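Print this post | E-mail this post

Two cameras, one windshield

I've been promising a camera post since July, and I kept putting it off because every time I sat down to write it I went out and drove another loop instead (my favorite way of avoiding paperwork!). So, finally: the Pirnent against the Gata, both feeding the same Flultlow controller, both looking for lane markings and traffic lights.

I came in as a Gata person. It's small, it boots quickly, and it never complained when I yanked the cable. The trouble is its narrow lens. At a wide junction the lights off to the side just aren't there for it, and the controller ends up leaning on whatever hangs over the lanes. The Pirnent sees so much more, and you pay for it with dark curved corners and a calibration routine that took me three evenings, a lot of tea, and a checkerboard taped to the garage door.

I labeled 1,062 frames by hand for this. The Gata lost a signal in 34 of them and the Pirnent in 22, so I've changed my mind, a little grudgingly.

My next headache is glare. The honeycomb pattern from the top of the dash floats right over the asphalt, and the lane finder does love a pattern. I'm going to try black felt first, and then the Ong polarizer if the felt won't stay put. The junction by the tram stop will be my test spot again, with its painted arrows and three green lights to find.
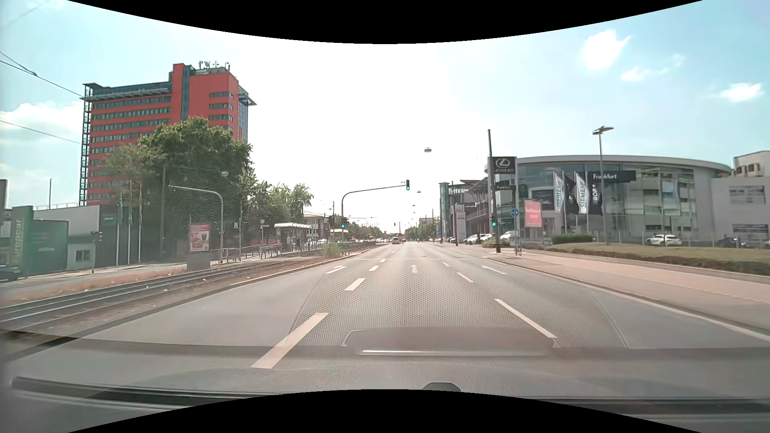 Flultlow Builders Club, Camera & Controller Group

Contact | Copyright Flultlow Builders Club | Back to top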